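Riltdale Suture Skills Programme
Progress report to the Nelanik Fund, second period
Prepared by Noemi Pennington, programme lead

Where we are

The short version is that we are ahead on teaching, level on spending and behind on the library. I am very happy with the first of those and will explain the last further down.

When we wrote to you in the spring the teaching room had just been painted and we had no benches. We now have benches, lights that do not flicker and a sink at a sensible height. Teaching began the week after the sink went in and has carried on every Tuesday evening, from half past five until people have to be sent home. It has been a joy to see how quickly the room filled up. We planned for ward nurses and junior doctors, and they came, but so did two midwives, a podiatrist and a very keen group from the minor injuries unit (who have more or less adopted the back bench).

Teaching

We have now run 19 sessions. Raimonds Paulauskas leads most of them and has rewritten the first two from scratch after the early feedback. People told us they wanted much longer on needle handling before they tied anything, so the whole first evening is now spent on that. It sounds dull on paper and is a lovely evening in practice – the room goes very quiet, then somebody gets it and everyone wants to see.

Sigrún Hjaltadóttir has taken on wound assessment. Her session was meant to be a single talk and has grown into three, with a fourth on dressings asked for by the district nurses. Her handouts are already being used on wards we have no connection with, which pleases us all.

The refresher for people returning from a career break was the part of the bid I felt least sure of. Places went within a day. We would like to run it twice in the next period, and the timetable attached to this report assumes that you agree.

Practice materials

We ordered 400 practice pads from Rusnák at the start of the period. They take a stitch well and hold up to being unpicked, though the thinner ones tear at the corners if pinned too tightly. Eskil Sjögren has built a set of small wooden clamps that solve this and cost next to nothing. Used pads now go to the college, where first-year students get a second life out of them.

Money

Spending is in line with the budget except for two items. Thread came in £970 under, thanks to a bulk price we had not expected. Lighting went over by a smaller amount. With your permission we would move what remains of the thread money into printing, as the handbook has grown.

The library

Our shared library of teaching pictures and short clips was due to open this period and has slipped to October. The Atumen software we chose for it is good, but tagging the material properly is slow work and we underestimated it. Alvar Bråten has joined us for one day a week to speed it up, and the sections on skin closure and knot types are finished. Instruments and deeper tissue come next.

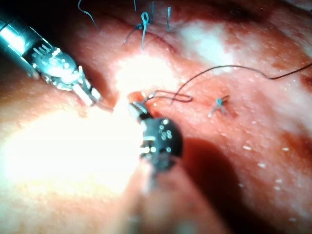
Robotic instruments at a sutured incision.

Next period

Both refreshers, the dressings session and the handbook, which will have a first print run of 2000 copies. Raimonds would also like to try a Saturday morning for people who work late shifts. We will open the library to partner wards first and to everyone else a month later. Two wards have offered to test the search pages for us, and I will send their comments on as soon as we have them.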